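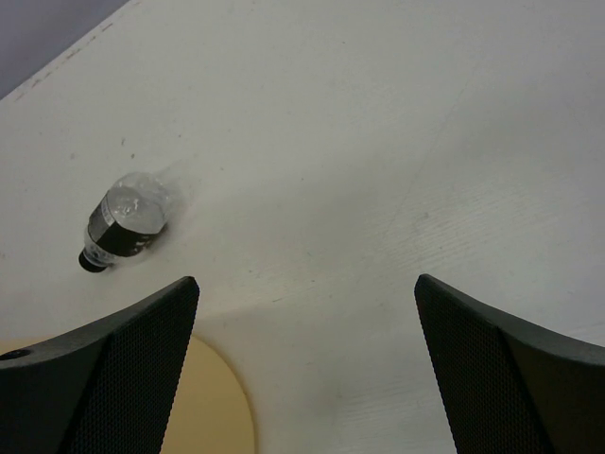
White top, worn along the edge. Bottle for scale.

Best way to deal with chipped edges on a white work table?

tallowbend
October 28, 2021
Looking for opinions before I spend money. The main table in our work room has a white top and the edge has gotten bad. There's a row of small brownish nicks running along it, plus light scratches on the surface. The top is still flat and I'd like to get a few more years out of it. We bought it used from Cedside when they cleared out their old office, so there's no warranty to think about.

Mostly we sort small plastic stuff on it. Bottles and lids go in a tub and get weighed later. Water gets on it now and then, so I'm worried about moisture getting in where the edge is chipped.

Options so far:
1. Fill the chips with a repair paste. Purnano has a white one.
2. Put new edge banding over the whole thing.
3. Replace the top. The quote I got was 600 dollars delivered.

grist_and_pine
Option 2. Paste on an edge that people lean on and bump into will pop out by December. I've done it both ways. Sand the old edge flat, wipe it down, iron on the new strip, trim. It's an afternoon.

Morrowfield1909
Disagree. Banding only sticks if what's under it is sound. If water has already gotten in, the edge will be swollen and the strip won't lie flat. Press along the chips with your thumbnail. If it's soft, neither one will hold. If it's hard, paste is fine and costs a lot less.

tallowbend
Pressed on a bunch of them. Hard everywhere I tried.

Morrowfield1909
Then fill them. Thin layers, let each one dry overnight, and sand with something fine on a block. Don't use your finger to back the paper or you'll get dips.

lowcounter
What white is it? That's going to be your problem with paste. Yours looks a little gray to me in the photo. A bright white filler will show up as dots all the way down. I used the Purnano on a bathroom shelf and could see every spot from the doorway.

grist_and_pine
Another reason to do the whole edge. One color end to end.

tallowbend
It's an off-white, a bit on the gray side. I'm not too fussy about how it looks but I don't want it to look worse than it does now. Here's a wider view of the table. The cream tub is what everything goes into.
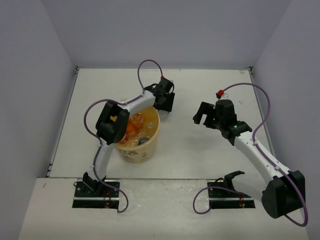

Re: Best way to deal with chipped edges on a white work table?

lowcounter
OK, if it's a work surface and not a kitchen I'd care less about the color. Is that tub always dragged over the same spot? A mat under it would save you some scratches.

tallowbend
It moves around some. A mat isn't a bad idea. Any particular kind?

lowcounter
Pulline makes a thin ribbed one you can cut with scissors. Ours has been down two years. Rinse it in the sink.

Morrowfield1909
Mats trap water underneath. If you use one, lift it at the end of the day.

grist_and_pine
You lift it when you wipe the table anyway. For the banding, the roll I bought was Mühlbauer, item 2884, in the light gray white. Order a sample first.

tallowbend
Going to ask for a sample of that and hold it against the edge. If it matches I'll do the banding, otherwise paste. Not spending 600 on a new top.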